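Since August I work at the front desk in Tendstead, and my lunch break is 18 minutes. In my first job it was one hour.
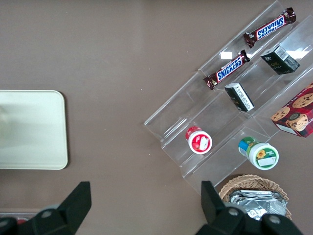
At first I only bought something sweet and ate it standing. By four o'clock I was tired and not so friendly on the phone.

Now I prepare my food in the evening – it takes me 9 minutes.

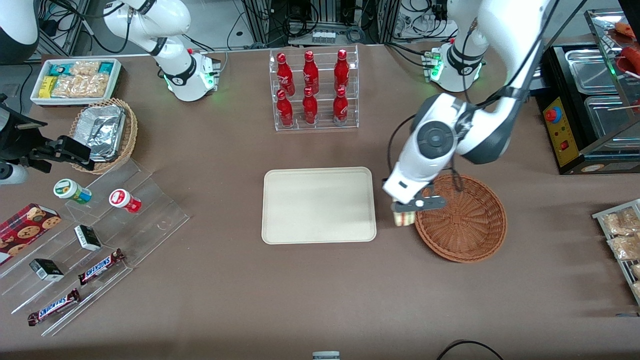

I also leave my phone in the drawer, and the break feels longer.
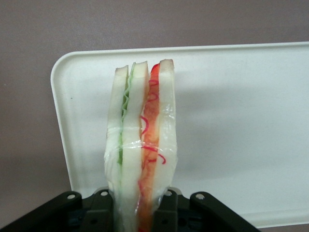
Marlina Pasaribu commented that I should ask for a longer break first, and change my habits later. I will ask on Monday.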